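Section 3 – Laying the sheet and setting out the cups

Read this bit before you open the box of cups. Most of the calls we get at Gilton are about sheets put down in a rush.

What you need: one Hivo cover sheet (brown, matt side up), your cups, a dry cloth, weights or clips if the room is draughty.

1. Wipe the table. Crumbs under the paper will show through and a cup won't sit level on them.

2. Unroll the sheet from the left. Leave it to settle for 8 minutes, longer if it's come out of a cold store room.

3. Smooth it with the flat of your hand, middle first, then out to the edges. Not your nails – they mark.

4. Check for folds. A soft crease near the top edge is fine. A crease where a cup will stand is not, so shift the sheet or move the cup.

5. Put the light blue cup on the left, the yellow one on the right. Open end up, well apart, plenty of paper all round both.
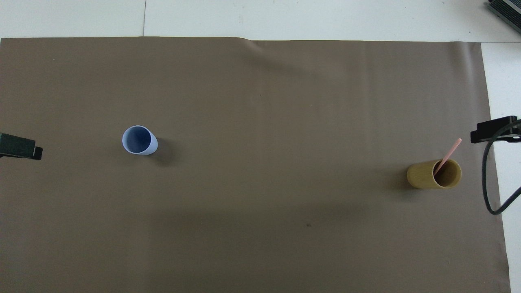

6. Step back and look from where people will be sitting. If either cup looks too near an edge, bring it in.

Note: the sheet doesn't have to cover the whole table. A pale strip left showing down one side is normal with the standard roll.

Caution: don't drag cups accross the paper. Lift, then put down. Dragging pulls the sheet with it and you're back to step 3.

Caution: no hot drinks on the sheet. It isn't a table mat.

Changing the sheet

7. Cups off first. Both.

8. Roll the old sheet towards you, keeping the crumbs inside. Recycle if clean.

9. Wipe down again, whole table this time, right out to the side edges. White tops show everything.

10. New sheet from the roll. Order code for spares is 229, they come in packs of 36. Sastia cups are sold seperately, ask for Trinidad Pereyra at the trade counter.

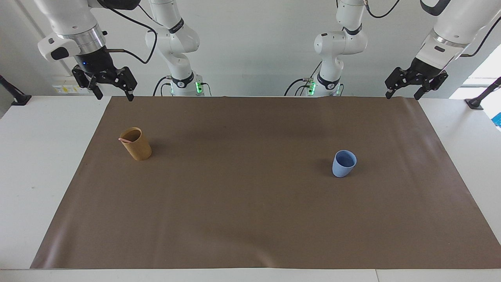 Bustamante, 18/04/2026

Changes to this section: step 2 used to say leave overnight. No need. Step 5 now gives the cup colours. Storage notes for nearly 100 sheets or more have moved to section 4 – keep rolls flat, never on end. Corrections to Obsa Worku please, before the June reprint.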